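Tarel Clothing — Workroom Notes for Stores

June 2026

These notes are issued to the alteration and pressing rooms of all 64 Tarel stores. They replace the sheet sent out in December, and should be kept where workroom staff can reach them. Staff are welcome to use the same advice at home. 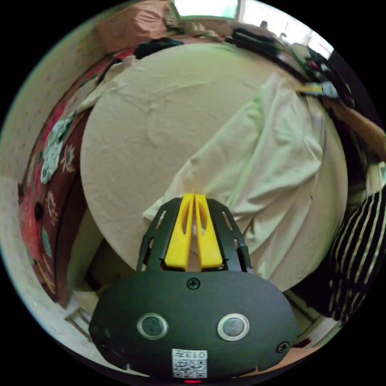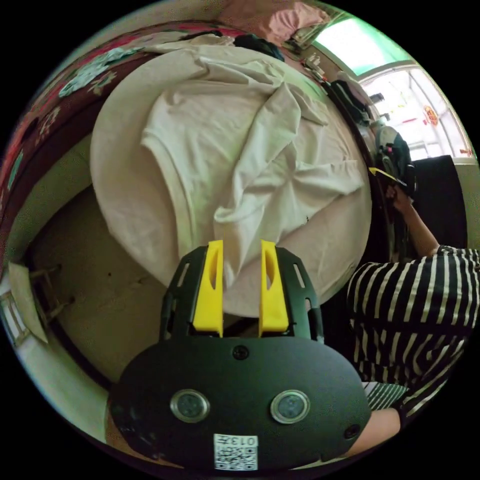

Every workroom should keep an index of its tools and small equipment, listing each item by number, the shelf where it is kept and the date it was last cleaned. The index may be a card file or a notebook, provided that one person is responsible for it. Numbers should be short. The white label in both pictures carries a QR code with the characters 013H above it, and four characters of that kind fit easily into the narrow column of the standard index page. Those characters are printed upside down, so take care when copying from a label like this one. Turn the tool or walk around the bench, and read the number the right way up before writing it in. A misread number can send a repair request to the wrong store.

## Shears and scissors

Fabric shears are to be used on fabric only. Paper patterns, swing tags, tape and plastic packaging should be cut with the general scissors, which hang on a separate hook. Wipe the blades with a dry cloth at the end of each shift and put one drop of sewing machine oil on the pivot every second week. Close the blades a few times, then cut through a scrap of cotton to take up whatever oil is left.

Shears that fold the cloth instead of cutting it should be set aside for sharpening. Do not attempt to sharpen them by cutting sandpaper or foil. Stores in the western region send theirs to Trolis, and the form is to be signed by the store manager or by Kobe Cuypers at the regional office.

## Steam irons and pressing

Use distilled water in any iron that has a tank, and empty the tank before the iron is put away. If white flakes appear on dark cloth, stop pressing, brush the garment when it is dry and run the iron's cleaning cycle over an old towel.

- Press wool through a damp cotton cloth, lifting the iron and setting it down. Sliding the iron stretches the cloth.
- Press velvet and corduroy face down on a thick towel.
- Test synthetics on the inside of a hem at the lowest setting.
- Leave pressed garments on the hanger until they are cool. Trousers that are folded warm will hold the wrong crease.

Melted residue on the soleplate can often be removed by warming the iron slightly and rubbing it with a folded, damp cotton cloth. Metal scouring pads scratch the plate and are not permitted. Ironing board covers should be washed once a month and replaced when the padding shows through.

## Marking and pinning

Tailor's chalk should be kept sharp. Draw the edge of the chalk across the inside of an open pair of general scissors, over a bin, and store it in a tin so that it does not colour other items in the drawer. Test every chalk on an inside seam first, particularly the yellow and red, which may stay in pale linen after pressing.

Pins with glass heads may be pressed over. Pins with plastic heads may not. Any pin that catches in the cloth is to be thrown out, in the closed container and not in the open bin. At the end of the day, pass a magnet over the floor around the fitting mirror — customers stand there without shoes.

## Loose buttons and hems

Sew buttons with doubled thread, leaving a short shank on coats and jackets. Hold a matchstick or a thick needle across the top of the button while stitching, remove it, and wind the thread three times under the button before tying off. Spare buttons from the Marinho coat line are kept by Vira Koval at the central workroom and can be requested by style number.

Let a hem hang overnight before marking it if the skirt is cut on the bias. Mark from the floor up, with the customer wearing the shoes she intends to wear. Record the finished length on the ticket in centimetres.

## Storage and moths

Brush wool garments before storing them, with attention to collars and under the lapels. Clean clothing attracts fewer moths than worn clothing, and cedar blocks will not make up for a soiled coat. Lightly sand the blocks twice a year to bring back the scent. Knitwear is to be folded, with tissue between the layers — never placed on hangers.

Keep garments off outside walls, where damp collects in winter. Stores fitted with Inon shelving should leave the lowest shelf empty so that the floor can be swept beneath it.

## Questions and supplies

Thread, chalk and pressing cloths are ordered through the usual supply form. Melaniia Yatsenko approves orders for the eastern stores and Fedir Pasichnyk those for the west. Orders that arrive after the monthly closing date are held to the next month.

Corrections to these notes may be sent to Nnamdi Ogunleye, Store Operations, quoting the section heading.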